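Hetach hand-held demonstration gripper, long-term review

Posted 2025-03-28 by Irfan Naqvi

I bought the Hetach in October to replace a remote-control setup that was wearing everyone out. We had been teaching an arm by driving it with a pair of joysticks from across the room. It works, but a simple pick and place took most of a minute, and new people needed days before their recordings were any good. With the Hetach you hold the gripper yourself, do the job, and the recording goes to the training machine.

Price was 1,892 dollars with the case, a charger and one spare finger pad. The Dekow kit costs less but you assemble it, and I didn't want to spend a week on that.

Setup

Charge it, pair it, run the calibration. The manual skips a step in the pairing section: you have to close the gripper fully before you turn it on or the zero point is wrong. Support at Hetach answered my email the next day. Calibration is needed again any time you change a pad.

In use

The body is smooth matte white and easy to wipe down. The trigger is light. I can record for an hour before my wrist complains, and people with smaller hands say less than that. Weight is toward the front, so it gets tiring on high shelves.

The finger is the best part. It is a round dark gray foam pad with a fine texture, and it holds cups, bottles and folded cloth without much squeezing. After nearly 300 recordings the pad looks fine. The mesh at the base picks up lint.

Our best session so far gave us 452 usable recordings over 3 days with four people taking turns. With the joysticks I would have been happy with a quarter of that.

The camera view is very wide. You get the finger in the middle, the gripper body under it, and most of the room behind, ceiling included. That helps tracking a lot. It also means coworkers end up in the recording, so tell them before you start.
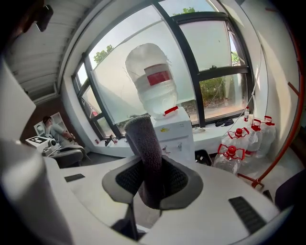 View from the gripper camera, with the water dispenser straight ahead and jugs on the floor to the right.

What I don't like

Tracking drifts if you face a blank wall for long. The software, Lashari, exports one session at a time and gives no warning when the disk is full. I lost an afternoon to that. The Wommont plug-in handles batches, but it is a separate purchase.

You also can't feel what the arm will feel. People move faster than the arm can, and those recordings have to be slowed down or thrown out. Joysticks don't have that problem.

Four out of five. I would buy it again, with two more pads.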